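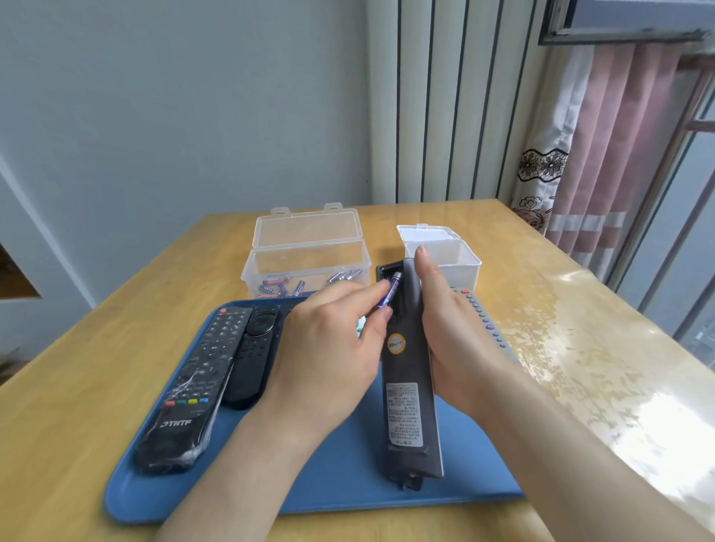 # Open day at the Echevarría Center, Asville

The Asville club has been telling its members for two seasons that the new training base would change everything. In July they finally let people in to see it. I went with my notebook and a fair amount of doubt, and I came home with both.

Gates opened at 9:30 and the line was already past the ticket windows. The first thing you get is a film. It runs eight minutes and uses the word "journey" more than I would like. It doesn't mention that the team has finished in the bottom half of the table in each of the last three years, or that the coach who asked for this building was let go before the roof was on.

After the film you walk the main field. It is a very good field. The grass was cut short and even, the drainage channels looked properly done, and the second field behind it is artificial, for the winter months. Our guide said the surface was the same one used by "several leading clubs in Europe." I asked which ones. He said he would find out, and at the end of the tour he had not found out.

## The gym and the Gorkus room

The gym is bigger than the old one, which I remember as a converted storeroom with a leak. There are 20 lifting stations, more than the first-team squad can use at one time, so I assume the academy shares it. The guide said yes, then said the schedule was still being worked out. Academy parents in our group asked about that twice. They got the same answer both times.

Next door is what the club calls the Gorkus room, after the firm that supplies the tracking vests. Players wear them in training, the numbers go up on a wall screen, and the staff decide who needs rest. I have nothing against this. Most clubs at this level do some version of it. What I'd like to know is what happens when the numbers say one thing and the table says another. Last season Asville ran more than nearly everyone they played, according to the club's own display, and still gave up late goals all spring. The display has a large green arrow on it.

The treatment rooms were closed to visitors, with a paper sign on the door. Fair enough.

## Seats, and who is in them

There is a model of the stadium in the lobby, showing the planned east stand. Capacity today is 3,692. The average crowd last season, printed in small type on the back of the handout, was 2,615. So the club wants to build more seats while roughly a thousand of the ones it has go empty. The panel beside the model says winning will fill them. Maybe it will. I have held a season ticket through two promotions and a relegation, and the cold nights against poor teams have always looked the same from my row.

Pikeo, the shirt sponsor, had the biggest tent on the grounds. They were giving out scarves if you signed up for their emails. The scarves are thin.

## What I did like

The youth coaches were the best part of the day. They ran a passing drill for the kids on the artificial field and let it go well past its slot - the girls' under-12s were beating everyone and did not want to stop. None of it was on the printed program. The coaches also answered questions plainly. One told us the academy has not put a player into the first team since the last promotion, and that the building alone won't fix it. I wish she had made the film.

The food was fine. Parking was a mess, with one exit for both lots, and it took me longer to leave than to do the whole tour.

If you are thinking of going to the next one, skip the film, go straight to the fields, and ask about the gym schedule. I would like to hear if anyone gets a different answer. The club has talked about a top-four finish this year, in this building, with mostly the same back line. I'll be in my usual seat for the opener.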